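Harvest Supper Working Group
Minutes of the ordinary meeting held on 10 May 2019 in the upstairs meeting room, Sterker Hall 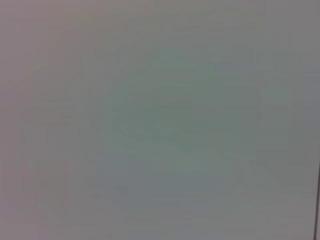

1. Opening and attendance

The Chair, Knut Diekmann, opened the meeting at 6.35 pm and welcomed those present. Necati Duman attended as Kitchen Coordinator and took the minutes. Representatives of the bakery, the produce growers and the hall management were in attendance. An apology was received from the supplier's representative at Umon, who had provided a written quotation in advance.

2. Minutes of the previous meeting

The minutes of the previous meeting were taken as read and accepted with one correction. Under item 5, "lamb neck" should read "lamb shoulder". Moved N. Duman. Carried.

3. Matters arising

3.1 The loan of the long trestle tables has been confirmed in writing. Tablecloths remain to be arranged.

3.2 The Coordinator reported that the second oven had been serviced. The thermostat was found to be reading low and has been replaced. The door seal on the first oven is still perished along one side and should be attended to before the trial cook.

3.3 The question of whether guests may bring their own dessert was left over from the last meeting. It was agreed that they may not, as the kitchen cannot label ingredients for dishes prepared elsewhere.

4. Finance

The balance of the supper account stands at $2202. Accounts paid since the last meeting came to $464, comprising the oven service and the deposit on crockery hire. The meeting noted that the hire deposit is refundable provided the crockery is returned washed. The report was received.

5. Menu for the July supper

5.1 Soup. The Coordinator tabled two recipes, a roast pumpkin soup and a red lentil soup with dried mint. Members had tasted both at the previous trial cook. The lentil soup was preferred on the grounds that it holds well and does not thicken unduly in the urn. The pumpkin soup was considered too sweet by several members. Resolved that the lentil soup be served, with lemon wedges offered separately.

5.2 Main course. Discussion took place on the braised lamb shoulder. The Chair observed that last year's braise had been carved too early and had dried out on the serving trays. It was agreed that the meat be pulled from the bone and returned to its liquor until service. The vegetarian main will be stuffed capsicums with rice, currants and tomato. A request for a second vegetarian dish was considered and declined.

5.3 Bread. The bakery, Altıntaş, has offered flat loaves at cost, to be collected on the afternoon of the supper. The offer was accepted with thanks. The Coordinator is to confirm whether the sesame can be left off part of the order.

5.4 Dessert. Members were unable to agree between quince crumble and a semolina cake with orange syrup. The growers' representative advised that the quinces in cold storage may not keep until the supper. Both desserts are to be prepared at the trial cook and the matter decided then.

6. Equipment and supplies

6.1 The quotation from Umon for rice, lentils, tinned tomatoes and oil was tabled. The prices were considered fair, although the oil is offered only in large drums. It was resolved to accept the quotation for dry goods and to obtain oil locally.

6.2 The Coordinator sought approval to purchase 2 Sodska stockpots to replace the dented aluminium ones. Approved, subject to their fitting the rear burners. The old pots are to be kept for washing vegetables.

6.3 The knives are blunt. The Chair undertook to have them sharpened.

7. Food safety and allergens

The meeting reviewed the arrangements for dietary requests. Requests will be taken on the booking form only, and the form will list sesame separately from tree nuts. Gluten-free portions are to be plated first, at the bench beside the pantry, with their own utensils. Hot dishes will be checked with a probe thermometer before leaving the kitchen and the readings entered on the sheet behind the door.

8. Trial cook

The trial cook will be held in the hall kitchen once the oven seal has been replaced. The lamb is to be cooked at full quantity. Catering will be for 30 people, and members are asked to bring containers for any leftovers.

9. Actions

Replace door seal on first oven: hall management
Confirm bread order and sesame: N. Duman
Measure rear burners and order stockpots: N. Duman
Knife sharpening: K. Diekmann
Reply to Umon regarding dry goods: K. Diekmann
Tablecloths: held over

10. General business

A member asked that the tea urn be descaled. Noted. There was some discussion of background music during the meal, and no motion was put.

11. Close

There being no further business, the Chair declared the meeting closed at 8.10 pm. The next meeting will follow the trial cook, with notice to be given by email.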